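Can a machine put the shoes away yet? (household and shop-floor chores, general)

Forum: Automation > Applied manipulation
Page 1 of 1

tkessel_mfg
The plant manager at Gallardo asked me on Wednesday whether we should budget for "one of those arms that does everything" on the kitting bench. I said no and then had trouble writing down why in terms he would accept. So I am asking here. Leave out fixed-pose work, welding, palletizing, anything with a nest or a locator pin. I mean chores: loose items in no particular pose, furniture with doors, soft goods. What is the real success rate in a room nobody prepared for the machine?

ohmside
Depends on what you call success. For rigid parts out of a tote with a decent camera and suction, you can buy that now. For cloth, cable, bags and shoes you can buy a demo.

drawerfront
I disagree with "demo." We ran a two-finger arm on a returns table at a footwear warehouse in Tullow for one winter. Single shoes, random pose, pick from table, place in carton. 2,180 attempts logged, 163 failures. That is 92.5 percent, with no fixtures.

ohmside
And what happened on the 163?

drawerfront
84 were slips, mostly canvas uppers folding when the fingers closed. The rest were split between shoes placed on their side and the arm timing out on its own planner. Nothing was damaged. An operator cleared each one, average 60 seconds.

tkessel_mfg
A one-minute clear every 13 or 14 picks means I still pay a person to stand there.

drawerfront
You pay a fraction of a person. Ours covered three tables.

Elba Iturra
The table is doing a lot of work in that number. Flat surface, known height, open access from above, nothing hinged. Move the same pick to floor level in front of a cabinet and you have added three problems. The door panels are obstacles whose position depends on how far somebody opened them. The shelf limits your approach angle, so a top grasp at the heel that was fine for the pick is wrong for the place, and you need a regrasp or a wrist with enough clearance. And the goal is vague. "Put the shoes in the cabinet" has many acceptable results for a human and none written down for the controller.

I work on end effectors at Bralton. Opinions are mine.

ohmside
Agree with all of that. I would add pairing. A person puts two shoes side by side, toes the same way, without being told.

pin_and_bushing
Pairing is a solved vision problem. Detecting that two shoes match and estimating which way the toe points is not what is holding anybody up.

ohmside
Detecting it, sure. Executing it means placing the second shoe next to the first without pushing the first one over. That is contact, and vision doesn't give you contact.

pin_and_bushing
Then put force sensing in the wrist. It has been on the shelf for years.

Elba Iturra
Wrist sensing helps when the load path goes through the wrist. With a soft pad on a fabric upper, a light bump at the toe mostly goes into bending the shoe. By the time the wrist sees it, the neighbor has moved. Fingertip sensing is better, but the pads wear and then your calibration is off.

tkessel_mfg
What about learned policies? The Rerneo rep told our people that they no longer program the task, they show it.

drawerfront
I have used the Rerneo kit. It learns what you show it, and it does that well. We gave it one carton type and it was good on that carton type. Second carton, taller flaps, it dropped to unusable until we collected more. Ask the rep for results on an object and a room that were not in the training set, and ask who reset the room between trials.

Elba Iturra
I think that undersells it. Hand-held collection changed the cost. A person walks up to the cabinet holding the same fingers the arm will use, picks the shoe up off the floor, and the camera rides along. You can cover many homes without moving an arm into any of them. Coverage was the limit before, and it is less of a limit now.

pin_and_bushing
How do you get the finger pose out of that? Encoder on the trigger?

Elba Iturra
Printed square markers on the fingers, in view of the camera. Opening width comes from the marker spacing. No encoder, nothing to wire. The drawback is that a marker covered by a shoelace or a door edge gives you a gap in the width data, and you either interpolate or throw the segment out.

ohmside
You still have the mismatch. The human wrist goes places the arm can't. I have seen recordings where half the motion was outside the joint limits of the arm they meant to run it on.

Elba Iturra
Yes. Filter for reach before training. A low cabinet is a bad case because the person kneels and the arm doesn't.

tkessel_mfg
This is more useful than what I got from the vendors. If I wanted to test an arm on something close to a household chore before believing any of it, what would the setup be?

Elba Iturra
Use ordinary furniture and do not tidy up around it. My short list, hardest last:

1. Rigid box, floor to open shelf. If it fails here, stop.

2. Same box, with cabinet doors left at whatever angle they land. Do not reset the doors between trials.

3. One canvas shoe, standing, grasped at the heel end and placed inside. Leave the other shoe of the pair on its side as a second pick, and leave a few books on the floor by the cabinet leg. Score a touched book as a fault. 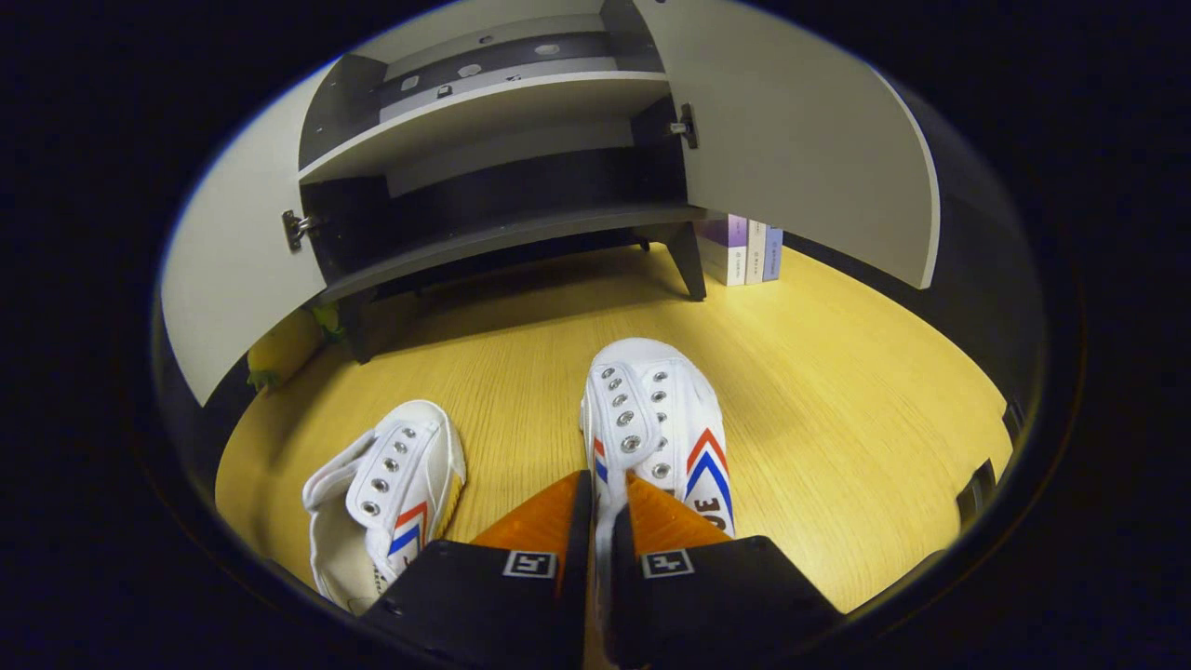
4. Both shoes, paired, toes the same way, doors closed afterward. I have not seen a system do this one repeatedly without help.

drawerfront
Number 4 without the doors, I would bet on within a couple of years. With the doors, no guess.

ohmside
Drop the pairing and keep the doors and I would bet the other way around. Doors are at least rigid.

tkessel_mfg
Starting with 1 and 2 in February on a loaner arm. Will post the fault counts in this thread.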